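About Plavent

Plavent is a dental laboratory and technical service provider working with general practices, prosthodontists and public dental clinics. The laboratory is in Holloway, with a second receiving point in Groltden for practices on the northern courier run. We manufacture fixed and removable restorations to prescription and do not see patients directly. Members of the public with a question about a crown, bridge or denture should contact the practice that supplied it.

What we make

Fixed work accounts for most of our output: single crowns, bridges up to full arch, inlays, onlays, veneers and implant-supported restorations. Materials include zirconia, lithium disilicate, porcelain fused to metal and full cast alloy. Removable work includes acrylic and cobalt-chromium partial dentures, complete dentures, immediate dentures, occlusal splints and custom-fitted mouthguards.

Orthodontic retainers are made on request. We do not manufacture clear aligner series, and we do not supply whitening trays without a written prescription.

Digital and conventional cases

Intraoral scans are accepted in open STL or PLY format through Flumus, our case management portal. Each file is checked for margin continuity, interocclusal clearance and missing data before a design is started. If clearance is insufficient for the prescribed material, the case is placed on hold and the prescriber is notified through the portal with an annotated screenshot.

Conventional impressions are still welcome. Polyvinyl siloxane and polyether are preferred for fixed work. Alginate impressions should be poured at the practice where possible, as dimensional change in transit is a common cause of remakes. All impressions must be disinfected and labelled with the product used and the contact time.

Shade communication

Shade is recorded on the prescription using the guide stated by the practice. For anterior cases we ask for the stump shade as well as the target shade, particularly where a translucent ceramic has been chosen over a discoloured preparation. Photographs should be taken with the shade tab in the same plane as the tooth, before the tooth has dehydrated under isolation.

Custom shade appointments can be arranged at Holloway through the treating practice. The shade room is painted neutral grey and lit by colour-corrected fittings. 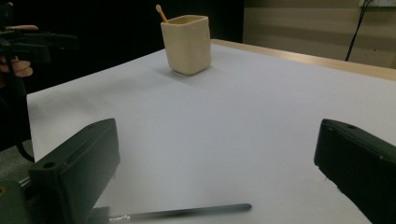
Quality system

Plavent operates a documented quality system covering incoming inspection, design, manufacture, finishing and release. Every case receives a unique number at receipt, and the batch numbers of all alloys, ceramics and resins are recorded against it. A statement of manufacture is packed with each device.

Final inspection is done by a technician who did not work on the case. Marginal fit is assessed under magnification on the die, contacts are checked on a solid model, and occlusion is verified against the articulated opposing arch. Fully digital single units may be released without a printed model if the prescriber has selected that option.

Last year we released 2706 cases for 141 prescribing clinicians. Of these, 132 were returned for adjustment or remake. Returns are classified by cause — impression or scan, design, material, shade, other — and prescribers can request the breakdown for their own cases at any time.

Turnaround and collection

Standard turnaround is counted in working days from receipt of a complete prescription. Incomplete prescriptions are not scheduled. Rush work is available for single units and denture repairs by prior arrangement, and a surcharge applies. Couriers collect on weekdays; repairs left at the Groltden receiving point on a Saturday are processed with the next weekday run.

The laboratory closes for 2 weeks over Christmas and New Year. Closing dates are posted in Flumus in August so that practices can plan insert appointments.

Opening an account

New practices complete an account form and a preferences sheet covering contact tightness, occlusal clearance, pontic design and margin style. The sheet is stored in Flumus and applied to each case unless the prescription says otherwise. Preferences can be amended by the account holder in the portal. Changes do not apply to cases already in production.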